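A Saturday at the Grarkden pressing plant

Posted 16/11/2019 in Gigs & Outings

I have bought records since I was fourteen and until last weekend I could not have told you how one was made. I had a vague notion of a needle going the other way. So when Grarkden Pressing put up a poster in the window of my local record shop saying they were opening the doors to the public, with free tea, I took the early train and a packed lunch.

The plant is on an industrial estate between a tile warehouse and a place that does van windscreens. There is no sign to speak of. I found it by following a man in a Kuditz tour shirt, on the grounds that he was either going where I was going or to have his windscreen done.

They were letting us through in groups, and we each got a sticker with our name on and a pair of foam earplugs. The man in the Kuditz shirt put his straight in his pocket and said he'd stood in front of the PA at every show they'd played in the north. He had them in before we reached the second press.

Our guide was Marwa El Sherbiny, who runs the day shift and has the carrying voice of somebody who has spent years talking over hydraulics. She began by asking who in the group thought vinyl sounded warmer. Most of us put our hands up. "Lovely," she said. "I'm not going to get into it."

Then came the process, which I'll give you in the form I understood it. Somebody cuts the music into a lacquer disc. The lacquer gets sprayed with silver and dropped in a bath, where nickel grows on it for a while. Peel that off and you've got a metal version with ridges where the grooves should be. There's a mother and a father involved, and I lost hold of the family tree at that point, but what you end up with are stampers, one per side, and they go in the press like the plates of a toasted sandwich maker. Marwa used the sandwich comparison herself, so I don't feel bad about it.

The filling is a lump of hot PVC that everyone calls a puck or a biscuit. It looks like something you'd be sold as ethical soap. The labels go on top and underneath, the press closes, steam goes through, cold water goes through, the press opens and there is your record, with a ragged skirt of spare plastic all the way round. A blade trims the skirt. I could have watched the blade all day. The skirts get ground up and used again, and a child in our group asked whether that meant a bit of one band's album could end up in another band's album. Marwa said yes, in theory, and you could see several adults going through their collections in their heads.

The oldest press is a Berchtold, painted the green of a school dinner hall, and it goes wrong most weeks. They love it. It has a stool beside it and the stool has a cushion. The newer machines have touchscreens and get spoken of politely, the way you'd speak of a colleague's new husband.

What was running that morning was the second album by Waletti, on see-through orange, due out in December. I like Waletti. I saw them upstairs at a pub when there were 40 of us in the room, including the other band, and I have been unbearable about it ever since. The order was for 1,964 copies, which I thought an oddly exact figure. The label's man, who had come along to look at his own records and eat the biscuits (the ordinary kind), said it was what the budget came to. He had the look of a person who has asked a great many people for money. He told me the single had been played on the radio twice, once at night.

We were allowed to handle the rejects. There is a bin of them by the door of the inspection room, and people went at it like gulls. Reasons for rejection included a bubble, a smear, a label on sideways, and one that had the right side A and somebody else's side B, a brass band by the sound of it. I would have paid good money for that one. It was not for sale. Marwa took it out of my hands quite gently.

The listening room was the part I'd been looking forward to, and it is a small carpeted box with a chair, a turntable and a woman named on her sticker only as LISTENING. She plays one record out of each batch all the way through, on headphones, looking for clicks. I asked whether she got to hear a lot of good music. She said she heard a lot of music. I asked what she put on at home, and she said the dishwasher.

Lunch was in the staff canteen. The poster had said free tea, and there was free tea, plus soup if you were quick. I wasn't. I had my packed lunch with the Kuditz fan, who turned out to own more than 106 different pressings of the same four albums and could tell me which had the misprinted sleeve. All of them, I gathered, if you looked hard enough. He'd brought one with him in case anyone wanted to see the misprint. It's a comma. 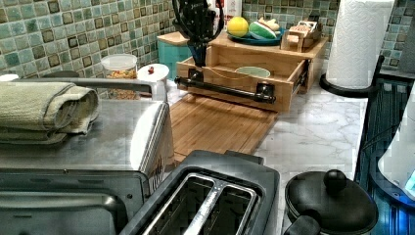
Drawer open, pale green bowl inside.

In the afternoon there was a talk on sleeve printing, in a room with the radiators on full, and I'd be lying if I said I caught the middle of it. The beginning was about how long you wait for card. The end was about how long you wait for card. In between, I believe, there was something about spines, and whether the writing should run up or down, and two people at the back got quite heated.

After that Waletti played. I hadn't known they were going to, and from the look of the singer she hadn't known for long either. They set up in the loading bay on a row of pallets, without drums, in front of a forklift that somebody had thoughtfully parked with its lights on. The sound was terrible. Everything bounced off the shutter and came back half a beat late, so each song was joined by a second, slightly drunker Waletti from behind. They did four songs and the third, a slow one about a swimming pool closing down, was so good that the man in the Kuditz shirt took his earplugs out.

They asked for requests at the end. I shouted for the old B-side they used to finish with at the pub. The guitarist said they'd forgotten how it went, and could I hum it. I could not, in the event.

Practical things, if you fancy the next one. Marwa said they'd like to do another in spring but hadn't fixed a day. It's a twenty-minute walk from the station and there's no pavement for the last bit. Wear shoes you don't mind getting plastic crumbs in; I'm still finding orange ones in the hall. The shop takes cards, but the tote bags are cash only. I bought a tote bag and a slipmat and then, at the till, a record I already own, in a different colour.

It does sound a bit warmer.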